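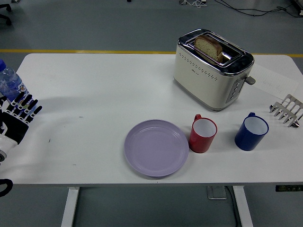 2 mai 2018
Par la rédaction

Plaltix confie à Praveo la refonte de sa plateforme logistique

Le groupe de distribution Plaltix a retenu l'éditeur Praveo pour remplacer le système informatique qui pilote ses entrepôts et ses livraisons. Le contrat, signé à l'issue d'un appel d'offres auquel 12 prestataires avaient répondu, prévoit le transfert progressif de l'ensemble des applications de gestion des stocks vers un environnement d'hébergement unique, administré conjointement par les deux sociétés.

Le système en place repose sur six applications distinctes, acquises au fil des rachats opérés par le groupe et reliées entre elles par des échanges de fichiers nocturnes. Les 214 magasins du réseau ne disposent donc, en cours de journée, que d'un état des stocks arrêté la veille au soir. Plaltix indique que cette organisation ne permettait plus de répondre aux exigences du retrait en magasin, service étendu l'an dernier à la totalité de ses points de vente.

La nouvelle plateforme sera mise en service en premier lieu à l'entrepôt de Partington, qui approvisionne les magasins du nord du réseau. Ce site traite 2 592 références et servira de pilote jusqu'au mois de septembre. Les anciennes applications y seront maintenues en parallèle pendant toute la durée de l'essai, afin de permettre un retour en arrière en cas d'anomalie. Les autres entrepôts suivront selon un calendrier qui sera arrêté au vu des résultats obtenus.

Sur le plan technique, Praveo a fait le choix d'une architecture découpée en services indépendants, susceptibles d'être mis à jour séparément. Les équipes de développement de Plaltix, jusqu'ici réparties par application, seront regroupées par domaine fonctionnel — réception, préparation des commandes, transport, retours — et formées aux méthodes de déploiement continu. La direction des systèmes d'information du groupe précise qu'aucune suppression de poste n'est associée au projet.

La reprise des données a été attribuée au cabinet Dillel, qui intervient déjà auprès de Plaltix pour la tenue de son référentiel fournisseurs. Ses travaux porteront d'abord sur l'harmonisation des codes articles, dont le format varie d'une application à l'autre.

Le montant du contrat n'a pas été communiqué. Les deux sociétés font état d'un engagement pluriannuel, assorti d'une clause de réversibilité garantissant à Plaltix la restitution de ses données et de la documentation technique. Les représentants du personnel ont été consultés avant la signature.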